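**Irkano Kleinteilemagazin, neun Schubladen, gelb**

Gekauft im März, nachdem Moushumi Haque mir monatelang damit in den Ohren lag. Ich war skeptisch und bin es in Teilen geblieben. Vorher lagen meine Widerstände, Schräubchen und Gummifüße in alten Marmeladengläsern, was hässlich war, aber funktioniert hat.

Zuerst das, woran man wenig falsch machen kann: drei Reihen zu je drei Fächern, gelber Rahmen, oben ein Tragegriff. Auf einer weißen Tischplatte findet man das Ding sofort wieder. Ob man dieses Gelb jeden Tag sehen will, ist eine andere Frage.

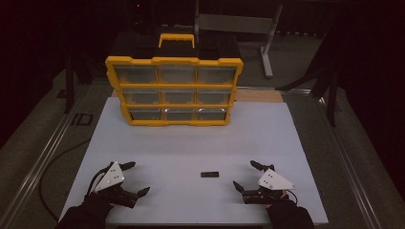
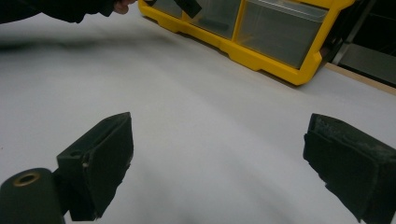
*Weiße Tischplatte, viel Platz vor dem Magazin.*

Die Fronten sind durchscheinend, und der Hersteller macht daraus ein großes Argument. Mich überzeugt das nicht. Man ahnt, dass etwas drin ist, aber was, sieht man erst beim Aufziehen. Ich habe nach zwei Wochen Etiketten geklebt, und damit ist der Vorteil dahin.

Die Schubladen laufen ordentlich, solange man sie nicht vollstopft. Ganz gefüllt haken sie, und wer dann kräftig zieht, schiebt das ganze Magazin mit nach vorn. Den Griff benutze ich nur halb leer. Nazma Rathnayake hat ihres mit über 300 Schrauben quer durch die Werkstatt getragen und fand das unbedenklich. Ich würde es nicht nachmachen, eine Verriegelung gibt es nämlich nicht.

Das Modell von Fliser hatte ich zum Vergleich hier. Schwerer, steht besser, kostet deutlich mehr und sieht nach Zahnarztpraxis aus. Es ging zurück.

Drei von fünf Sternen. Für flache Kleinteile in Ordnung, für Metall in Mengen würde ich etwas anderes nehmen. Die Gläser habe ich vorerst behalten.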